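The Long Goodbye to the Stuff in the Hall Closet

Every town has a season it doesn't put on the tourist brochure. In Zaswood it runs from November until the first hard thaw, and it is the season of getting rid of things. The leaves are down, the relatives are coming, and somebody opens a closet for a folding chair and is hit on the foot by a fondue set.

I have lived here for 20 years and have never once seen an object leave town. I have seen plenty of them leave a house. They go out the front door in a box marked FREE, spend a night on the curb, and turn up in the garage of a person three streets over who thought the lamp had potential. I have bought back my own waffle iron. I paid more for it the second time, and it still burns the left side.

The received wisdom is that we keep things out of sentiment. I don't believe it. I feel nothing for the bread machine. What I feel is a sort of low-grade legal fear, as if the day after I let it go an official will come to the door and ask me to produce it. My mother kept the boxes that her appliances came in, and then the appliances died, and she kept the boxes in case she had to return them.

Toys are the worst of it. A toy is bought for a particular child on a particular afternoon, and within a week it has joined the general population. Ours lived in a tub at the foot of the stairs. The children moved out, one to Ornen and one to Bakker, and the tub stayed home and let itself go.
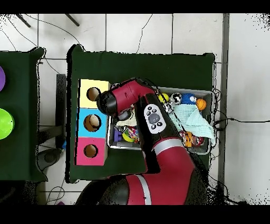
A reader in Ornen wrote to object to all this, after I floated a shorter version in the fall issue. You make it sound like a failing, the letter went, and I would like to point out that I kept a jar of odd screws for 40 years and last winter one of them fit. The letter did not say what it fit. I have thought of little else.

I take the point, though. The screw people and the closet people have been at war in this country for as long as there have been closets, and every so often the screw people get a win. You can be right to throw out a thing on any given day and still be wrong in the long run, which may be very long, and during which you will have to walk around it to get to the coats.

There are professionals now, of course. One came to a house on my street and charged 60 dollars an hour to hold up sweaters. Her method was to ask whether you would buy the item again today. I tried this alone in my kitchen and found that I would buy none of it, including the kitchen. I also found that I would buy the fondue set, so the method has holes.

What works better, in my experience, is a cousin with a truck. He doesn't ask what anything means to you. He asks if it's coming or not, and he leaves the engine running. Last year I parted with two dressers and a rowing machine before I had finished my toast. I regretted one of the dressers by lunch. It had socks in it.

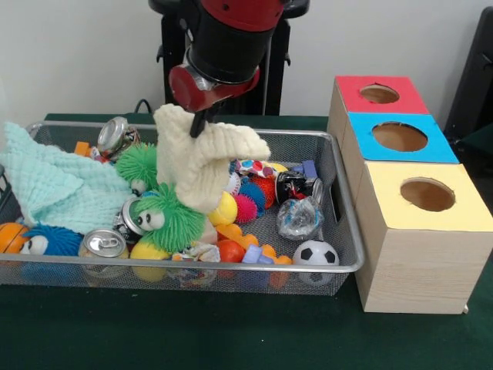 BAROV, 5th January

The big annual swap is held in the old feed store here, and I drove over with a full trunk and a clean conscience. The rules are painted on a board by the door. You bring what you like, you take what you like, and at closing time whatever is left goes home with whoever brought it. This last rule has made cheats of otherwise decent people. I watched a man in a church tie set down a box of cassette tapes and leave through the loading dock.

By noon there were nearly 60 tables' worth of other people's good intentions. Ice cream makers did poorly. Jigsaw puzzles did well, on the principle that a missing piece is the next owner's problem. A woman and I both reached for the same cast-iron pan, and we had the kind of conversation in which each party insists the other take it while not letting go of the handle.

I came with 3 boxes and left with four. In the fourth there is a bread machine, a newer one than mine, and it has its manual. The old one is back in the closet, in case something happens to this one.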